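# Le taux de réussite ne suffit plus

On me demande souvent ce que vaut une politique de manipulation apprise par imitation. La réponse attendue est un pourcentage. Dans l'article que Clirnard a diffusé en mars, ce pourcentage occupe la première ligne du résumé, et le protocole tient en quatre phrases dans une annexe. Je pense que l'ordre devrait être inversé.

La méthode n'est pas en cause. Enregistrer des démonstrations avec une pince tenue à la main, puis entraîner un modèle sur ces enregistrements, c'est aujourd'hui la façon la moins chère d'obtenir des gestes variés. Le jeu Priltex, sur lequel je travaille avec Polyxeni Athanasiadis, compte 466 démonstrations. Nous n'aurions jamais atteint ce nombre en téléopération avec nos moyens.
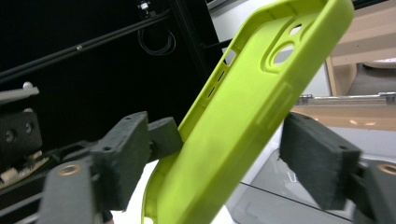
Le choix des objets pèse plus lourd que le choix de l'architecture. Un cube rigide pardonne presque tout : on le saisit à peu près n'importe où et il garde sa forme. Une coque de téléphone vert citron, tenue de biais entre deux doigts qui appuient sur ses bords, avec sa grande découpe pour l'appareil photo, pose un autre problème. Si la matière est souple, l'écartement des doigts ne renseigne plus directement sur la position de l'objet. Or beaucoup d'évaluations rangent les deux cas dans la même colonne, sous l'intitulé « saisie ».

Pantelis Balaskas défend la position contraire. Selon lui, une moyenne sur 100 essais absorbe ces différences, et détailler les résultats par objet ne fait qu'ajouter du bruit. L'argument se tient quand les essais sont tirés au hasard. Ils le sont rarement. Dans la plupart des laboratoires que j'ai visités, l'opérateur remet l'objet en place à la main entre deux essais, et il le remet là où la politique marche bien – sans mauvaise intention, par simple habitude.

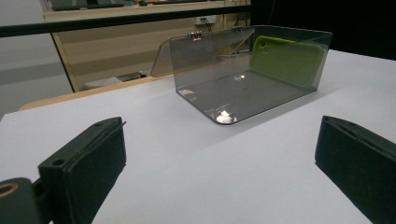 Il y a aussi la question de la remise à zéro. Une tâche dont l'état final est ambigu sera notée avec indulgence. Chez Economou, deux évaluateurs ont revu séparément les mêmes enregistrements et ne se sont pas accordés sur ce qu'était un objet « posé ». L'écart entre leurs notes dépassait le gain annoncé par la nouvelle méthode. Le rapport interne le dit clairement, mais la version publique a gardé la meilleure des deux notes.

Je propose donc trois choses assez banales. Publier les positions initiales, essai par essai. Écrire le critère de réussite avant l'entraînement et ne plus y toucher. Donner les échecs en vidéo, tous, y compris ceux qu'on attribue au matériel. Coveck le fait depuis son dernier jeu de données, qui comporte 500 essais, et ses chiffres sont moins flatteurs que ceux de ses concurrents. Ce sont pourtant les seuls que je cite quand je dois dimensionner un projet.

Pour Priltex, nous publierons les positions initiales avec la prochaine version. Le critère de réussite est déjà rédigé – il fait une page, et Polyxeni le trouve encore trop vague sur les objets souples.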